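Section 4. Setting up the Zollilell countertop humidifier

Draft 2, Pavithra still to check the part about the filter. If something here disagrees with the sticker on the base, go with the sticker.

4.1 Before you start

You need: the base, the tank, the mist cap, the wick filter (in the flat paper sleeve), the power cord. The small brush is for cleaning, leave it in the box for now.

Pick the spot first. Flat, level, hard surface. Not carpet. Not the top of a bookcase that leans. Keep it an arm's length from the wall and well away from anything with a screen. Mist settles on stuff and you won't notice until there's a white film on it.

CAUTION: Do not plug in until step 9. Dry hands.

4.2 Putting it together

1. Take all the tape off. There are two pieces inside the tank well that everybody misses. Clear tape, look for the corners.

2. Rinse the tank with plain tap water. No soap on the first rinse, it foams for days.

3. Soak the wick filter in a bowl till it goes soft and stops floating. Don't squeeze it.

4. Set the filter in the round well, ribbed side out. It should sit flat. If it rocks, lift it out and turn it a little until the notch finds the tab.

5. Turn the tank upside down and unscrew the valve cap. Counterclockwise. Older Rovia tanks go the other way, so if you're coming from one of those, slow down here.

6. Fill to the line marked MAX. Cool water only. Warm water warps the valve seat and that isn't covered.

7. Screw the valve cap back on until it's snug. Wipe the outside of the tank.

8. Flip the tank over the sink and wait a few seconds. A drip or two is fine. A steady drip means the cap is crossthreaded, go back to step 7.

9. Lower the tank onto the base, straight down. Put the mist cap on. Plug in.

NOTE: The unit gurgles when the tank first goes on. Thats air coming up as the well fills. It does it again every so often through the night.

4.3 First run

1. Press Power once. Green light.

2. Wait. First mist can take a while with a new filter.

3. Press Level to step through Low, Medium, High. Start on Low and leave it there the first night.

4. For the timer, hold Level until the light blinks. Each press after that adds an hour. Let go and it saves by itself.

5. Red light means the tank is empty or not seated. Lift, reseat, press Power again. Still red, see 4.6.

CAUTION: Don't move the unit with water in it. Take the tank off, then move the base, then put the tank back. Kwaku carried a full one up the stairs and we had to replace the board.

4.4 What water to use

Distilled is best. Plain filtered is OK. Hard tap water will work but you'll be descaling a lot more often, and the filter goes stiff and brown early.

Bottled drinking water varies. Some has minerals added for taste, and those leave scale the same as tap. Check the lable for "distilled" or "purified" and look for any mention of added minerals. If you can't tell, use it for drinking and get a jug of distilled. 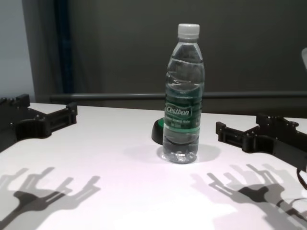
Never put in: essential oils, salt, vinegar (except when descaling, 4.5), anything colored. Oils crack the tank. Use the Gwynne scent tray if you want scent, sold seperately.

4.5 Cleaning

Daily: empty what's left, rinse, refill. Don't top up old water.

Weekly, Sunday works for most people:

1. Unplug. Tank off, filter out.

2. Pour white vinegar into the well until it covers the disk. Leave it while you do something else.

3. Small brush, light strokes on the disk. No knives, no scouring pads.

4. Rinse the well until the smell is gone. Keep water out of the air vent on the back.

5. Dry with a soft cloth and put it all back together as in 4.2.

Replace the filter after 569 hours of running. Reset the counter by holding Power and Level together until both lights blink. Part number is on the sleeve.

4.6 Red light won't clear

Check the float in the well. It should bob freely. If it sticks, there's scale under it, clean as in 4.5. Check the valve cap spring too, push it with a thumb, it should pop back.

Still red: call the Avine service desk, ask for Tomos Pritchard or Brian Kinyua. Have the serial number ready, underside of the base. Tank off before you tip it over to look.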